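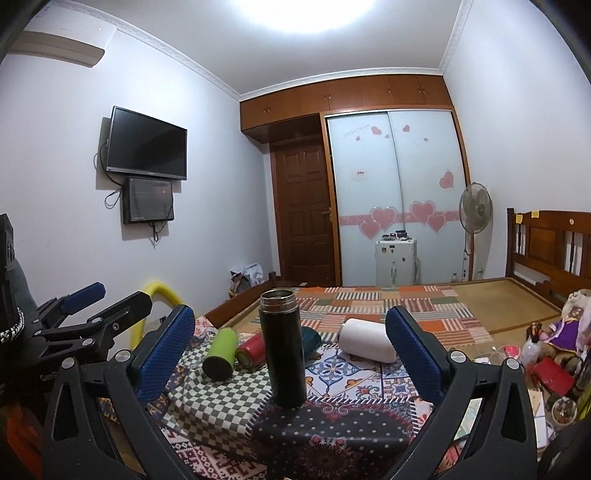 Why do we draw cylinders before anything else in a still life course?

Most household things are cylinders underneath, so a bottle, a can, a mug or a rolling pin all come down to two ellipses and a pair of straight sides. Once you can place those with some confidence you can have a go at nearly anything in the kitchen.

Handout for the Paterson room group, second session: bottles on patterned cloth

Right, so last time we did one white mug on a plain tablecloth and most of you went home pleased with it (I was too, there were some lovely handles). This time we're making life harder. We want several cylinders, different colours, most of them on their sides, and underneath them more pattern than any sensible person would put on a table. I love this set-up and I make everybody do it at some point in the course.

What to bring is the same as before. A soft pencil, a putty rubber, your Binard pad, and the Tadine colour set if you bought one, though any coloured pencils will do. If you're catching the Honham bus please leave the drawing boards to me, I've got plenty and they're a nuisance on the steps.

We have 2 hours, with tea in the middle.

Start with the lying-down ones

Everyone wants to begin with the tallest, darkest thing. Please don't! Begin with a cylinder on its side that has its end turned towards you, like the lime-green one with the black end. Draw the end first, as a round or nearly round shape, and then pull the two sides away from it. The sides will look as though they close in slightly as they go back. People draw them dead parallel, or worse, opening out, and then wonder why it looks like a trumpet.

The far end you mostly can't see. Draw it anyway, lightly, right through the object, as if the whole thing were glass, and rub it out later. I still do this after all these years and I'm not embarrassed by it.

A line down the middle of each cylinder, from the centre of one end to the centre of the other, is called the axis. Put that in before the sides if you can bear to. When you've got a few objects lying about at different angles, the axes on their own tell you whether the group is going to work. I sometimes do a whole page of nothing but axes, and it looks like dropped knitting needles.

The ellipse at the end always sits square across the axis. Say it to yourself while you draw. If your can looks bent, nine times out of ten that's what has gone wrong, and the cure is to turn the paper until the axis is straight up and down and then redraw the ellipse. 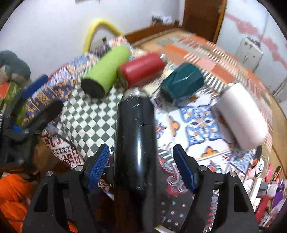 How should I draw a patterned cloth without it taking over the whole picture?

Sketch the big areas of colour first and leave the pattern until the objects are finished. Then put the pattern in clearly in one or two places, usually close to an object, and let it fade to a few loose marks everywhere else.

More about cloth

A patchwork or a few printed cloths overlapping is a gift, really, once you've got over the fright. Checks are the best of the lot. A checked cloth lying flat gives you a free perspective grid, and every time it runs over a fold the squares bend and tell you precisely what the fold is doing. If you get lost, count squares from the edge of an object. I know it sounds like homework.

Tile patterns (the blue, white and orange sort) are trickier as the shapes are busier, and I'd treat each tile as a plain square to begin with. Get the squares lying down properly. The curly bits inside can be scribbled in at the end and no one will check them against the cloth.

Watch where one cloth meets another. That edge is often a stronger line than the edge of the bottle sitting on it, and you have to decide which you want people to look at. I usually soften the cloth. A student of mine once softened the bottle and it was a much better drawing than mine, so there you go.

Dark cloth under a dark bottle: squint. If the two run together when you squint, let them run together on the paper as well. You don't owe every object an outline all the way round. Somewhere along it there'll be a highlight or a bit of pale rim, and that does the job.

Shiny and dull

Try to have at least one glossy object and one matte one when you set this up at home. On the glossy ones the highlight has a hard edge and follows the axis, running along the body in a strip. Leave it as bare paper from the beginning. On a matte cylinder the change from light to dark is slow, and I'd do it with the side of the pencil in 4 soft steps, going round the form like stripes on a jumper and then blending lightly.

Metal rims are fun. Very dark next to very light with hardly anything in between. Two or three marks and stop, I mean it, put the pencil down.

Faceted things, such as a cup or a bottle with flat angled faces, should be treated as a cylinder first and then cut down. Give each face its own tone and keep the edges crisp. They look fiendish and they're easier than the smooth ones.

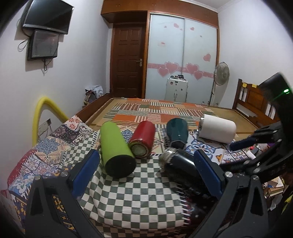 Lime green, red, dark teal, black and white cylinders on patchwork cloth.

Colour order, if you're using it

Palest first. I'd block in the white object by colouring the cloth around it and leaving the object itself alone for as long as possible, then add a thin grey on the shadow side. After that the lime green, which needs to go on clean, so wipe your hands. Red next, then teal. Keep black until last, and build it from dark blue and brown with a bit of actual black only in the deepest places. Straight black pencil goes dead and shiny on the Binard paper.

For home before next time

Set up 2 cylinders on any patterned cloth, a tea towel is fine, a duvet cover is even better. Draw the set-up once with only axes and ellipses, and once properly. Then take a photo from the same seat. I've got 2,315 photos of bottles and tins on my phone from doing exactly this and I do go back to them, mostly to see how far out my ellipses were.

Bring the drawings even if you hate them. We'll pin them up at half past ten, before tea.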